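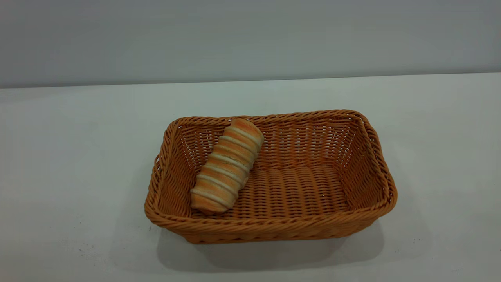 The basket in question, bread roll included.

Reading time: 3 min

Search this forum Search titles only Advanced

Bread baskets, woven plastic or the real thing?

dolska_kitchen
Hi all, long time reader and very occasional poster. I've been given this basket and I'm trying to decide whether it earns a spot on the table or goes back in the cupboard with the other 2. I love the colour (sort of honey, sort of caramel) and the braided rim is lovely, but I'm pretty sure it's synthetic and I keep going back and forth on whether that matters. Do you line yours? Do you wash yours? My mum always had a tea towel in hers and I never once saw the bottom of it.

Kikex
Nice shape! I like the low ones, you can reach across and grab a roll without knocking your glass over. If it's plastic wicker I'd be thrilled, to be fair. Warm water, drop of dish soap, soft brush along the ribs on the floor of it, then upside down on the rack. Done. I had a proper willow one for years and it went grey and mouldy underneath after one damp winter.

mangubat77
Going to disagree with Kikex here. Willow doesn't go mouldy if you let it dry properly, and it ages beautifully. The synthetic ones look fine in the first year and then the strands start to split at the corners and you've got little sharp bits next to your dinner. I chucked mine.

Kikex
Mine's been going since before we moved to Estmont and there isn't a split in it. Maybe you had a cheap one? Or left it in the sun on the deck?

mangubat77
It was on the deck, yes. That's where we eat.

crumbs_and_all
Ha, well there's your answer. Sun is murder on anything plastic.

More to the point, what is that roll?? All those bands up the side, looks like somebody wound it up like a scarf. Is it a sweet one? I make something similar with butter and a bit of sugar rolled inside and they never come out that even, the middle always pops up like a chimney.

dolska_kitchen
It's a soft milk bread sort of thing, a bit sweet. You cut slits in half the dough and roll it up from the other end so the strips wrap around. I get 11 out of a batch if I'm careful and fewer if I'm chatting. For the chimney problem, try rolling looser! I used to pull mine way too tight and they had nowhere to go in the oven.

crumbs_and_all
Looser, okay. Trying that Monday, thanks heaps!

prairie_oven
On the lining question: yes, always, for anything with sesame or a flaky crust. Crumbs get down between those raised ribs and you'll be at it with a toothpick. For soft rolls I wouldn't bother, it's a shame to cover up the weave. I've got a square of linen I fold corner to corner and it gets up to 2 weeks of suppers before I throw it in the wash. (Go ahead, judge me.)

mangubat77
Two weeks! Judging you a little.

prairie_oven
Fair enough, it's only me and the dog here.

Kikex
One more thing for dolska, don't put rolls in straight from the oven if you're not using a cloth. I don't trust hot trays or hot bread anywhere near plastic. Let them cool on a rack till you can hold one comfortably.

dolska_kitchen
Good call, I hadn't thought of that. I think it's staying on the table then, no liner unless I do the sesame ones. And I'll keep it off the deck. Mangubat, you're welcome to send me your willow one if you ever get sick of airing it out!

mangubat77
Not a chance.

Last updated: February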